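Building a Two-Arm Bench Robot in a Shared Workshop
Course handout 4: Grippers, reach, and the first pick
Instructor: Firouzeh Rahimi
Bench lead: Remzi Baysal
Malilden Workshop, evening course

Before you start

By now both arms should be bolted down and should home without errors. If yours still stalls on the wrist joint, go back to handout 3 and redo the zero offsets. Don't try to fix it in software tonight.

Bring your notebook, your own hex keys if you have them, and the joint limit sheet you filled in last time. The Mumeck controller boards are in the gray drawers. Sign them out by number.

1. Setting up the table

We use a plain white top for this build. A light surface makes dark objects easy to pick out, both for you and for the vision code we get to in handout 6. Old marks and scuffs on the top are fine. Loose screws, tape ends, and zip tie scraps are not, so wipe it down first.

Mark three things with pencil:

The reach line of the left arm.
The reach line of the right arm.
The overlap, where either arm can touch the table.

The overlap is smaller than most people expect. On our build it narrows quickly as you move away from the bases, and the wrist runs out of rotation before the elbow runs out of length. Put your first test object well inside one arm's own area. Save the overlap for the handoff exercise.

2. Choosing test objects

Start with rigid boxes. A box has flat parallel sides, it doesn't roll, and you can tell right away whether the fingers met it square. Small equipment cases work well. Keep everything under 400 grams. The Hourani finger drives will lift more than that, but they heat up when they hold a load, and we only have two spares.

Set one object at an angle to the table edge and another one straight. The straight one tests your position numbers. The angled one tests your wrist rotation too, and that is where the mistakes usually show.

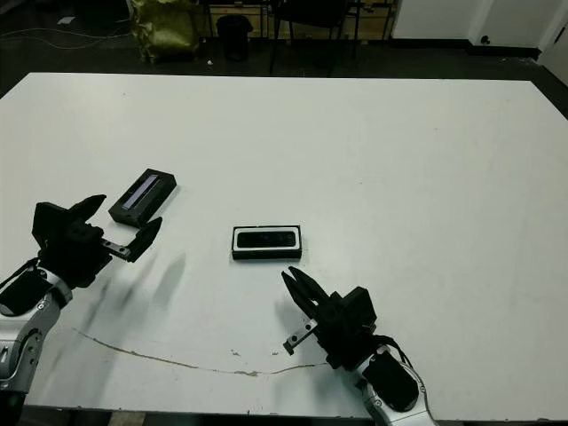 Fig. 1. Both grippers over the table, with one case set at a slant and one set straight.

3. Lining up the gripper

Work with one arm at a time. Park the other one and leave it powered so it holds its position.

Open the fingers all the way before you move in. Bring the gripper over the table at a safe height, then rotate the wrist until the gap faces the object. Look from above and again from the side. If one finger is going to land before the other, correct the wrist first and the arm position second. Doing it in the other order means you do it twice.

Lower slowly. Stop when the fingertips are beside the object and still clear of the tabletop. Write down all joint values. This is your approach pose, and you will use it in every exercise from here on.

Shadows can fool you. Under the ceiling lights the shadow of a gripper falls well off to one side, and people tend to steer by it. Steer by the fingertips.

4. Cables

Check the wrist cable at both ends of its travel. It needs enough slack to curl around the wrist without pulling, but not so much that it hangs below the fingers. Roya Kermani's group lost an evening to a connector that worked loose only at full rotation. Turn the wrist by hand with the power off, watch the plug, and add a clip if it moves.

Keep floor cables away from the side of the table where people stand.

5. Exercise

a. Record an approach pose for the straight object with the right arm.
b. Record an approach pose for the slanted object with the left arm.
c. Close on each object at the lowest force setting in Ernum. Open again without lifting.
d. If the object shifted while the fingers closed, note which way it went and adjust.
e. Lift only when the object stays put on closing. Raise it a hand's width, hold, and set it back down.

Keep one person on the stop button for all of part e. Switch places so that everyone gets a turn at the controls.

6. To hand in

Your two approach poses, your corrections from part d, and a sketch of the table with both reach lines. Paper is fine. Leave it in the tray by the door or send it to Gholamreza Zarei, who is checking the poses for this unit.

Reading for next time: the section on camera placement in the course binder, up to the page on lens distortion.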